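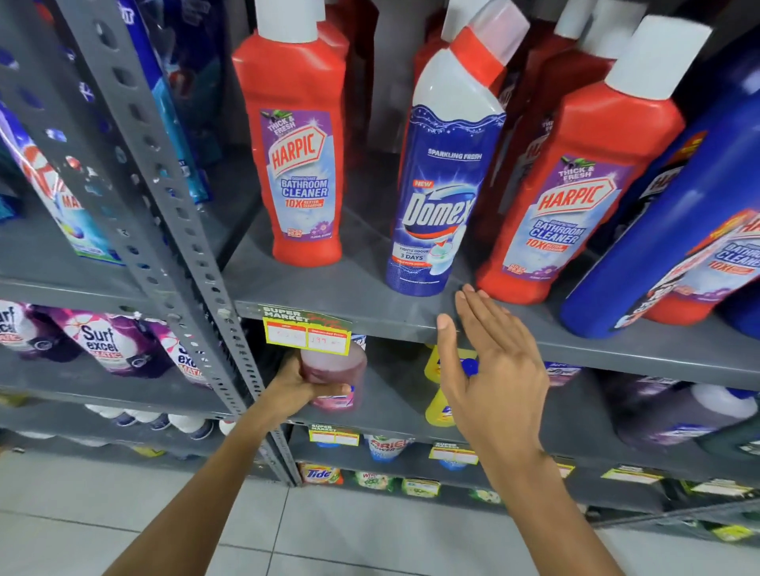 Tidying a shelf of cleaners: what the robot people found, and what I'd keep

Posted 26 May 2020

Fairclough put out a write-up in March on teaching a machine to restock and straighten shelves by studying human hands. Several readers sent it to me asking if there was anything in it for the cupboard under the sink. A little. Less than the headline wanted.

The method first. People handled bottles on store shelves, the clips went into a program called Prollo, and the program learned to guess where each hand would go next. They used 2,608 clips and claim 91 percent correct guesses. Correct within what distance? It doesn't say. On a crowded shelf an inch is the difference between picking up a bottle and knocking over its neighbor.

Tips I'd take from it:

Steady yourself with the spare hand. Put your fingertips on the front lip of the shelf above while the other hand goes in underneath.

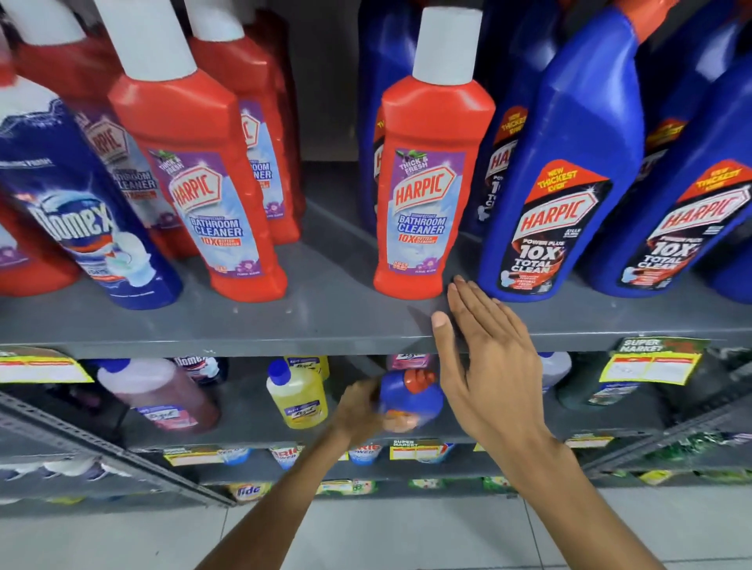 The paper makes a lot of this and calls it "bracing." Anyone who has cleaned out a low cabinet has done it for years, but fine, now it has a name.

Grip small bottles around the body. Caps work loose.

Stand leaning bottles up before you reach past them. Prollo did worst with tilted ones, and so do I.

Leave the front 6 inches of a deep shelf for what you use weekly.

What I'd skip: the advice to turn every label the same way. That helps a camera. At home you know the toilet cleaner by its color – or you should, and if you don't, read the label before you pour. Never mix two of them.

I'd also wait on the Jesosico shelf sorter that cites this work. A good guess about a hand is a long way from putting a bottle back upright.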